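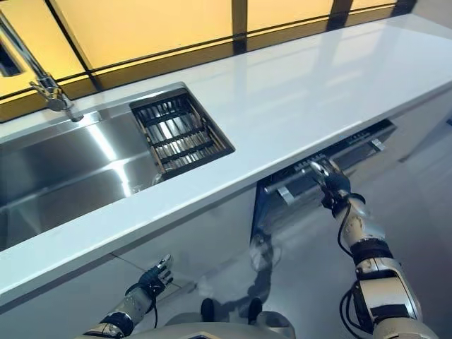 Travailleuses domestiques : un rassemblement à Wivach pour réclamer les salaires impayés

Société | Migrations

Publié le 15/4/19

Des employées de maison venues de l'étranger et leurs soutiens se sont rassemblés devant la préfecture de Wivach à l'appel du collectif Druvora. Ils demandent le versement de plusieurs mois de salaire à 590 travailleuses placées dans des familles de la région par l'agence Amarasinghe, qui a cessé toute activité en janvier.

Selon le collectif, l'agence encaissait directement les sommes dues par les employeurs et reversait ensuite leur paie aux salariées. Les virements se sont interrompus sans préavis. Certaines femmes attendent encore quatre mois de rémunération, et plusieurs disent ne pas avoir récupéré leur passeport, conservé dans les bureaux de l'agence. 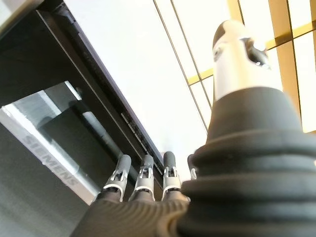
Une pétition remise à la préfecture

Une délégation a été reçue en fin de matinée. Elle a déposé une pétition portant 1 226 signatures, recueillies à Wivach et dans la ville voisine de Clollness, où vivent de nombreuses familles de travailleuses. Le texte demande la création d'un fonds d'avance sur salaire et la prolongation des titres de séjour liés aux contrats rompus.

La préfecture indique que les dossiers seront examinés « au cas par cas » et que deux agents seront affectés à leur traitement. Druvora juge la réponse insuffisante — le collectif souhaite une mesure applicable à toutes les salariées concernées, y compris celles qui ont déjà quitté leur employeur. 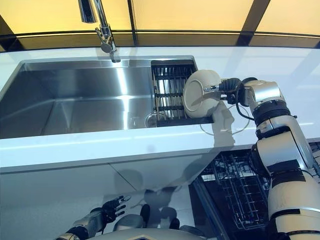
Le liquidateur de l'agence n'a pas donné suite à nos demandes. Les créances peuvent encore être déclarées auprès du tribunal de Clollness, qui met à disposition un formulaire traduit en anglais et en tagalog. Une permanence juridique gratuite est ouverte dans les locaux du collectif, sans rendez-vous.

4 commentaires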